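# Laying out tea for two with a small pot

My aunt could set a tea table with one hand while holding the phone in the other, and I grew up thinking everybody could. Then I moved out, bought myself a teapot, and found that I kept pouring tea across my own sleeve, or knocking a spoon to the floor, or asking my guest to please hold this for a second while I went back to the kitchen for the thing I had forgotten. So what follows is how I do it now, after a good many afternoons of getting it a little bit wrong. It's for two people, one small pot and an ordinary table, and you don't need anything special.

## What to get out

Get everything down from the shelf before you put the kettle on. I can't tell you how many pots I've let go bitter while hunting for a saucer!

- a small teapot with its lid
- a saucer or small plate for the pot, wider than its base
- two cups, each with its own saucer
- loose tea, and a strainer if your pot doesn't have one built in
- two small spoons
- a folded dish towel
- milk, sugar or lemon, if either of you takes it

A word about saucers, because people worry over them more than they should (I certainly did). They don't all have to match. I like the two under the cups to be a pair, but the one under the pot can come from anywhere you like. Most of my odd ones are from a secondhand shop in Gronwood that keeps them in a crate under the counter, and I have never once come out of there with two the same. Pick colors that are friendly to each other and leave it at that. Oranges, creams and beiges are very forgiving. Deep blue with brown looked wonderful in my head and pretty gloomy on the table.

## Check how much the pot holds

Do this once, on a day when you don't have company. Fill one of your cups with cold water to the height you would really drink from, pour it into the pot, and do it again with the second. If the water comes up to the bottom of the spout opening, you have a pot for two. If it sits well below, you can offer seconds. If it won't all fit, you have a pot for one, and you'd better keep the kettle close by.

While the water is in there, try a pour with the lid on. Keep a finger lightly on the knob and tip slowly. Some pots dribble down the front no matter what you do, and it's good to know beforehand that yours is one of them.

## Set the table

1. Wipe the table and let it dry. A saucer on a damp table will stick, then let go all at once.
2. Put down the pot's saucer first, off to one side, and leave yourself room to lift the pot straight up.
3. Set the two cup saucers next to each other on the other side, close but with a bit of daylight between them.
4. Put the cups in the middle of their saucers.
5. Leave a clear stretch of table between the pot and the cups. That's where your hand goes, and the spout too.
6. Add the pot last, empty, with the spout toward the cups.

The clear stretch is the part I left out for years. I used to crowd everything into one sweet little cluster, like on a cookie tin, and there was nowhere to put the pot down between the first cup and the second. 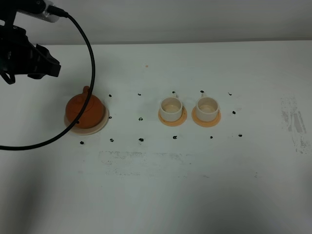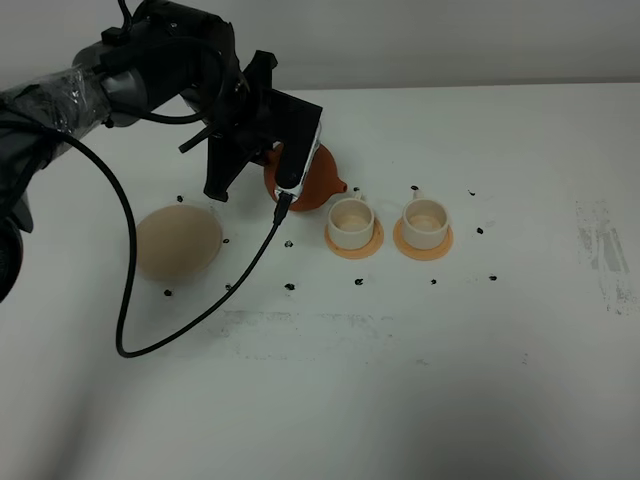
*Arturo Amato*

With the pot on the left and the cups side by side to the right of it, you can fill both without walking around the table. If you pour left-handed you may like it the other way about. Try both with plain water and see which one lets your elbow alone.

Handles are a matter of taste. While I'm setting up I often leave them toward the back of the table, then give each cup a turn when my guest sits down, so the handle comes to the hand they actually use. My aunt would have said to ask first. She was right, and it takes two seconds.

## Warm, steep, pour

Carry the pot back to the kitchen for this part and leave its saucer where it is, to save your place.

Bring fresh water to a boil. Swirl a little of it around inside the pot and let it stand for 90 seconds, then tip it out. Put in a rounded teaspoon of tea for each cup, fill the pot, put the lid on, and walk it back to the table wrapped in the dish towel. Black tea gets four minutes from me. Green tea wants cooler water and about half the patience, and your package will have its own ideas.

Pour half a cup for your guest, half a cup for yourself, then go back and top up both. The tea at the bottom of a pot is always stronger than the tea at the top, and doing it this way evens the two cups out very nicely. Don't fill them to the brim. A finger's width below the rim leaves room for milk, and for somebody who talks with their hands.

## Afterward

Empty the leaves while they're still warm, when they slide out in one clump. Rinse the pot with hot water. If the inside is glazed, a drop of dish soap now and then is fine, but with an unglazed one I'd stay with water only and a soft cloth. Either way, store it with the lid off or tipped to one side. Last February I put a damp pot away with the lid on tight, didn't think of it again for weeks, and had to soak it in baking soda and water for 48 hours before it smelled like anything I'd want to drink from.

If a cup has a brown ring inside, a pinch of baking soda on a wet fingertip will lift it off. Stack the saucers with a paper napkin between each one. I put the cups back one by one, upright, on the low shelf where I can reach them without the stool.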